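4.2 Pairing the Bovness base station with a phone

Before you start, charge the phone to at least 70 percent and keep it within 6 feet of the base station. Pairing stops if the phone goes to sleep.

1. Plug the base station into a wall outlet. Wait for the status light to turn steady green.
2. Open the Mindow app and select Add Station.
3. Hold the Pair button on the station until the light blinks blue.
4. Enter the station code printed on the bottom label.
5. Select your home network and type the password.
6. Select Finish. The station restarts once.

Note: The station joins 2.4 GHz networks only. Guest networks with a sign-in page are not supported.

Caution: Do not unplug the station during the restart. An interrupted restart erases the stored code — see 4.5 to restore it.
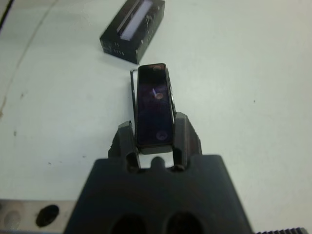

Placement affects range more than any setting in the app. Indoors, the station reaches sensors up to 200 feet away with no walls between them. Keep it clear of metal shelves and appliances. A slim device with a glossy black face, like the dark one held upright between two black fingers, shows reflections easily, so turn the phone away from overhead lights when reading the signal bars.

Repeat steps 2 through 6 for each additional station.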